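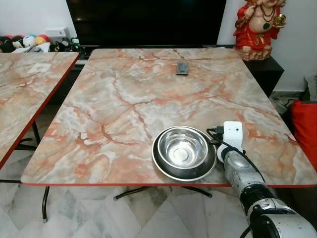
4. Care of the table top and first use

Read this section before you put any dishes on the Drelitham table. The top has a glossy surface with marble pattern, and it needs a little attention in the first days.

4.1 Before first use

1. Remove the protective film from the top. Pull slowly, from one corner to the opposite corner.
2. Wipe the surface with a soft damp cloth, then with a dry one.
3. Press with your thumb along the edge banding. If a part of the strip is lifting, do not glue it by yourself. Contact Hadik and give the part number 577.
4. Check that all feet of the base touch the floor. Turn the foot which does not touch until the table stands quiet.

Note: The veins and the orange-red lines are part of the pattern. They are not cracks and can not be cleaned away.

4.2 Metal bowls and dishes

1. Lift the bowls when you want to move them. Do not push them over the surface.
2. Steel bowls can be put one inside the other on the table. Dry the bottom of the outer bowl first, or it leaves a ring.
3. For hot dishes use a mat. The Tirkico mat, order number 357, is sold separately.

CAUTION: Never put a pot directly from the stove on the table top. The gloss will become dull in this place and it can not be repaired.

4.3 Two tables in one room

When you use two tables of the same pattern, leave a gap of 2 inches between them. If the edges rub together, the red trim will lose its color.

4.4 Weekly cleaning

1. Take everything from the table, also small things as phones, remotes and paper cards.
2. Clean with warm water and a drop of dish soap. Holub cleaner is also permitted.
3. Dry the edges well. Water which stays at the banding can go under it.

Do not use steel wool, powder or vinegar.

Section revised 3/8/20. It replaces the February sheet.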